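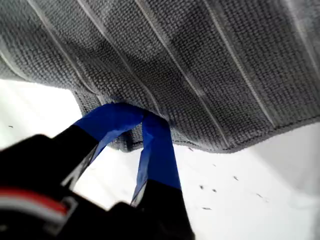
Zenora towel station, Tuesday walkthrough
Filled in by Neelam Khurana

Stop button reachable from both sides: OK. I hit it twice, and it stopped both times. Love that.

Finger pads: OK, but the left one is getting shiny. Murray, can you order a spare pair?

Hanging loops: watch. The gripper still does far better with a ribbon to grab than with a bare hem (so do I, on a Monday brain). Please tug every loop by hand before a run!

Work surface wiped down: FAIL. Lint again. It confuses the edge finder, and then it goes picking at fluff.

Pinch zone sign up: OK, a bit crooked.

Cable clear of the walkway: OK now. I tripped on it at 9 and taped it down.

Run log: 448 towels hung in August, 82 dropped. Is it ready for a real laundry room? My vote is no, not while somebody has to stand there passing it towels. Hoi-yan thinks folding will come along sooner than hanging, and we argued about that right through lunch.

Recheck: Afshin has the wipe-down, and I'll look at the loops again once the new ribbon gets in.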